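Unit 4 - Clearing and Setting Down Plates
Course notes, Grastard Housekeeping Certificate
Instructor: Paraskevi Xenos

4.1 Terms
Well: the flat middle of the plate. Rim: the raised outer band. Foot: the ring underneath that carries the weight. Hold a plate by the rim or the foot, never with a thumb in the well.

4.2 Surface
Wipe the work surface before any plate goes down. Grit under the foot scratches both plate and counter. Keep plates at least 2 inches from the edge. Pale plates on a pale surface are easy to misjudge - look for the rim, and the shadow under it, before reaching.

4.3 Stacking
Same diameter only. Limit for mixed stoneware is 40 plates per shelf, in stacks of some 10 inches at most. Put a paper liner between glazed pieces that will sit longer than a week.

4.4 Setting down
Lower the plate until one side of the foot touches, then let the other side follow. Release last.

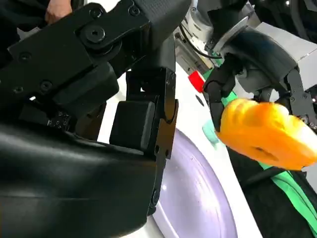

Sliding a plate into position is acceptable over short distances on a smooth top, with light pressure on the rim. Do not slide a stack.

Reading for Unit 5: Begum, section on bowls and cups. The practical is 60 minutes; bring a dry cloth.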